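Skip to content
Home | Syllabus | Handouts | Labs | Contact

Handout 11: Surge Planning in the Emergency Department

Welcome back! Triage gets most of the attention in a mass casualty event, but today we look at the part I love teaching – making room. A department that is already full at noon still has to receive whoever comes through the door at 12:15, and the first moves happen well before the first ambulance.

Our running case is Parton General, a community hospital with 122 beds and a helipad it shares with the Wudero clinic. Read the case packet before lab, especially the bed map. 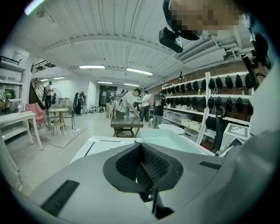
Table and tray, handout 11

Start with reverse triage. Who upstairs could safely leave, or move to a chair, within two hours? Charge nurses often know the answer before the computer does, so ask them first! Then look at the waiting room. Patients with minor complaints can be sent to a second site (at Parton it's the Grewal outpatient wing), and that frees staff as well as space.

Next comes supply. Write down where the tourniquets, chest tubes and blood are kept, and who holds the keys after hours. The Nerka drill in September used 200 paper patients, and the blood fridge was the bottleneck.

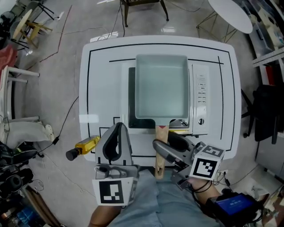 A student in the last section asked whether reverse triage just pushes the risk onto the wards. Great question – it can, and a good plan names a physician to recheck everyone who was moved early.

For lab: bring a one-page surge plan for Parton, with your first 2 phone calls at the top.

This site uses cookies to remember your settings. Accept | Decline
Back to top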